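Work and Automation, Unit 5: Sorting and Plating at Nedby
Course handout, prepared by Augustina Alhassan 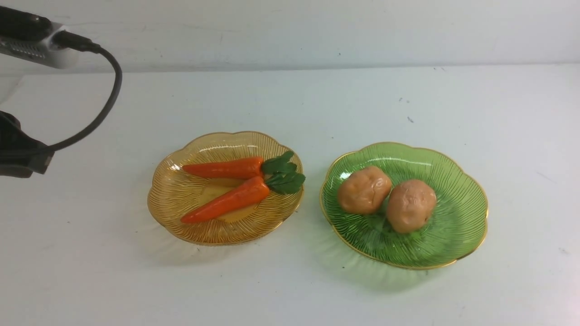 Gripper beside two glass plates, imitation carrots on the amber one and imitation potatoes on the green one.

Read this before the seminar and bring the shift chart from Unit 4.

Background

Nedby is a kitchen that makes cold and hot meals for care homes and two schools. It employs 181 people. Until last February all plating was done by hand along one line, with six people at each station. The company then bought arms from Moroz and put them on vegetables first. Meat and sauces stayed with the staff.

Practice with the arms is done with imitation food. The pieces keep their shape and can be used again the next day. A carrot with its leaves on is a long object with a thick end and a thin end, and the arm has to be told where to hold it. A potato is short and lumpy and has no obvious handle. Two pieces lying against each other on a plate are harder than one piece alone, because the gripper has to close on one without pushing the other.

Glass plates add a problem of their own. Colored glass throws a tinted shadow on the table and shines along the rim, and a vision system can take either one for part of the food. Staff at Nedby asked for the plates they use in the dining rooms to be included in practice, and they were.

What changed for the staff

The station job was split. One part is now called line support: filling trays, clearing dropped pieces, restarting the arm after a stop. The other part is called teaching, where a worker guides the arm through a pick and marks each try as good or bad. Teaching pays more. Line support pays the same as the old job.

Workers were told that 300 marked tries were needed for each vegetable before it could go on the line. Several said in interviews that they had not known their own marks would be used to set the target speed. This became the main point in the talks with management.

Breaks also changed. On the old line people covered for each other by agreement. With the arm running, a break has to be entered in the Zorka scheduling program ahead of time. Older workers disliked this most. Some of the newer ones preferred it, as they no longer had to ask.

Noise went down at the stations. So did talking, since people now stand farther apart.

Compare with Brurkavham

Brurkavham bought the same arms but rotated everyone through teaching, five shifts each. Training took longer and the first months were slow. Look at the table of job titles in your reader and note which titles appear at Nedby but are missing at Brurkavham.

For the seminar

Write one page on who at Nedby should decide when a vegetable is ready for the line. Use the interviews as well as the company memo.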